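Tekanar Matte Surface Coating: Frequently Asked Questions
Last updated August 11, 2023

What surfaces can be coated?
Sealed wood, primed steel, and most rigid plastics. Glass and bare aluminum need Zusex Bonding Primer first. Silicone sealant must be removed completely, as no primer will stick to it.

How much does one can cover?
A standard can covers 162 square feet at one coat. Two coats are required on any horizontal surface.

How long between coats?
Wait 5 hours at normal room temperature. In high humidity, test a corner with a gloved finger. If it drags, wait longer.

Can I tint the base myself?
No. Tint is added at the Darnell plant. Universal colorants change the sheen and void the warranty.

Why does the surface look patchy after one coat?
Matte coatings dry unevenly over mixed primers. Judge the color after the second coat only.

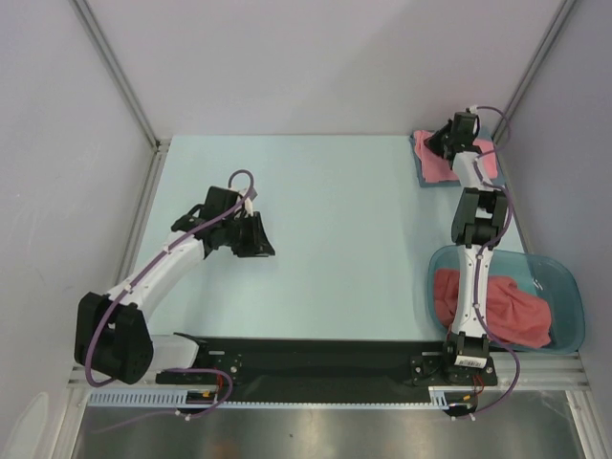 Which colors work best for a work surface?
Pale, low-chroma colors show dust and small parts clearly and reflect less glare than white. Gray walls are a safe match — a light pale-blue top against light gray sides, as in the photo, keeps the work area distinct without strong contrast. Dark tops hide stains but show scratches from metal fixtures.

How do I clean it?
Use a damp cloth and a mild detergent. Do not use acetone. Isopropyl alcohol is acceptable for spot cleaning after 3 days of cure.

Is product code 469 still sold?
Code 469 was the solvent-based version and was discontinued in June. Boateng Supply still fills orders from remaining stock. It cannot be mixed with the current water-based product.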